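Drelladix Releases Skover 2, a Motion Planning Tool for Robots in Home Kitchens

For immediate release, Wednesday

Drelladix has released Skover 2, the new version of its planning software for mobile robot arms. Skover 2 lets a development team write a kitchen task once, test it in simulated kitchens, and send the same plan file to the controller of the real arm.

The first version of Skover planned the base and the arm separately. Many users wrote to us that the base stopped in a place from which the arm could not finish its work. Version 2 searches for both together, and it reports which joint limit or which obstacle has stopped a plan.

"Our users lost most of their time in the last few centimeters," said Chia-jung Hsu, head of planning at Drelladix. "The arm arrives at the coffee machine, and then it must go in under the housing, close to the wall, without touching the knobs. We wanted that this part becomes a normal part of the plan."
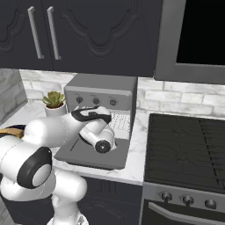
What is new in version 2

- Kitchen generator. The package comes with 2,993 simulated kitchens. Counters, cabinets, stoves and small appliances change in position, size and surface.
- Approach zones. A user marks a region on an appliance, such as a drip tray or a handle, and the planner keeps the gripper inside a safe corridor to this region.
- Replay. Each failed plan is saved with its random seed and can be opened again in the viewer.
- Faster checks. In our internal tests, collision checking for one arm path takes 5 milliseconds on a desktop computer.

Skover 2 was tested before release by the engineering team of Setiawan, a maker of service robots. "We ran 200 plans each night and read the reports in the morning," said Getachew Mersha, who leads software testing at Setiawan. "The reports are clear. I would still like a better editor for the zones, and I have told them so."

Availability

Skover 2 is available now for Linux. Owners of a version 1 license receive the update without cost until the end of February. Old task files open in the new version, but approach zones must be added by hand.

Press contact: Denise Mellor, Drelladix

14 shares
0 comments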